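Vemalov Club Gripper Kit, 2-finger
Bevano Classroom Robotics
Item 807
In stock, ships from our Bokville warehouse

Overview

The Vemalov is a parallel gripper for clubs that already own an arm and have already discovered that the hand it came with is decorative. It has 2 fingers, one motor, and a housing that opens with the same hex key as everything else in our catalog, so you only have to lose one tool.

It was developed with the after-school club at Gallegos Middle School, whose members broke the first version in an afternoon and the second version in a slightly longer afternoon. The third version is the one we sell. The students were asked for written feedback and gave us a page headed "Problems," which we have kept, and a page headed "Good Things," which was shorter.

What comes in the box

Gripper body, assembled
Dark rubber fingertips, fitted
Spare fingertips, one pair
Mounting plate
6 mounting screws
Hex key
Signal cable with strain relief
Printed build guide
Sheet of labels for writing on, which will end up on somebody's laptop

Arm, controller and power supply are sold separately. If you aren't sure whether your arm fits, send us a photo of the wrist flange with a ruler next to it. A coin is less useful than people think.

Who it's for

Middle and high school clubs, community makers' groups, and the sort of college project team that has a deadline in April and starts in March. Students need to be able to read a wiring diagram, or sit next to someone who can. No soldering. The build guide assumes one meeting for mounting and wiring and a second for finding out which wire was in backward.

Specifications

Fingers: 2, parallel motion
Maximum opening: 59 mm
Drive: single geared motor, current limited
Fingertips: rubber, push-on, replaceable
Feedback: finger position and motor current
Mounting: 6-screw plate
Software: block-based and Python libraries, free download

The current limit can be changed in software. There is a warning before you change it. Students click through the warning, so we put a hard ceiling in the motor driver as well, and that one doesn't ask.

The household challenge

Every kit includes a set of task cards, and the last card in the set is the one teams write to us about. It asks for real objects in a real home or school kitchen: pick up something soft, hold it clear of the surface, and put it down somewhere useful. Foam blocks are forgiving. Fabric folds wherever it likes, and a grip that works beautifully on a block will come away with one corner or with nothing at all.

The card has a few rules. Appliances stay off and cold for the whole run. An adult is within reach of the stop button. The arm is clamped to something heavier than the arm, and the cable is kept out of the walkway. Scoring is on the back, and teams may argue about it for as long as the room is booked.

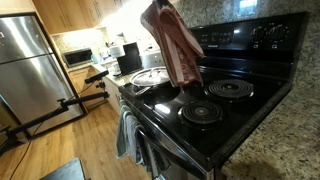
Teams that do well tend to slow the approach, close gently, and lift a short way before committing to the big move. Teams that do less well tend to have written a very good presentation. We recommend logging motor current on every attempt — a grip on thick cloth and a grip on thin air give different curves, and plotting the two side by side fills a club session nicely. The Python library has a logging call for it. The block-based version has one too, under "More," where it has been waiting patiently.

Soft items should be grabbed near an edge or a fold. For anything quilted, open the fingers fully first. Shiny surfaces can confuse cheap depth sensors, so if yours starts reporting a hole where the counter is, believe the counter.

Care and spares

Wipe the fingertips with a damp cloth. They pick up lint, flour and glitter, and only two of those come off. Replacement fingertips are sold by the pair, and clubs running the household challenge should order extra. Don't oil the slides. The grease inside is meant to stay there.

Returns

Unused kits can come back in the original box. Used kits can be repaired at our bench in Bokville. Please include a note saying what happened. "It just stopped" is accepted, but the longer versions get read aloud at lunch.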